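pandine

Hi! Pandine is my little collection of typed-up recipe cards from Vondville, the town where I grew up and where people still argue over whose plum cake came first. There are 717 cards in it so far, and 536 of them have been checked against the handwriting a second time.

Where the cards came from

Most belonged to Branwen Meredith, who kept hers in shoe boxes and let me borrow them over a very long winter. The rest came from Zulema Rivadeneira (she wrote in two languages, sometimes on the same line, and I've kept it that way). If a card had a gravy stain over the oven temperature I left the field blank. Please don't guess and fill it in!

What's in the folder

cards.csv has one row per card: title, ingredients, method, whose box it came from, and a notes column where I dumped everything written in the margins. Those are my favorite part, I'll admit. "Too dry, Hefin ate it anyway" is a real entry.

units.csv turns the old measures into cups and grams. A "teacup" is whatever Branwen's teacup holds, so take that one with a pinch of salt.
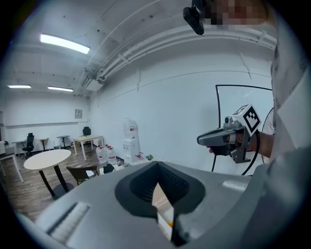 Known problems

Cards 2 and 31 are the same soup under different names. I haven't merged them and I'm not sure I want to.

Spelling is left as written, so searching for "zucchini" will miss a bunch. Try "zukini" and "zuchini" too.

Meirion Gwynne typed the pickles section on an old laptop that ate the fraction signs. I fixed the ones I spotted, but if a recipe asks for 12 teaspoon of cloves, it means a half. Please, please read it as a half.

Using it

Cook from it, print it, make a tea towel, whatever you like. If you put a recipe in a book, name the person in the "box" column. They're the ones who did the work.

Sending fixes

Open an issue with the card number and what you think it says. I go through them on Tuesday evenings, usually with something in the oven. The next batch should go up in November, once I've made sense of the jam cards.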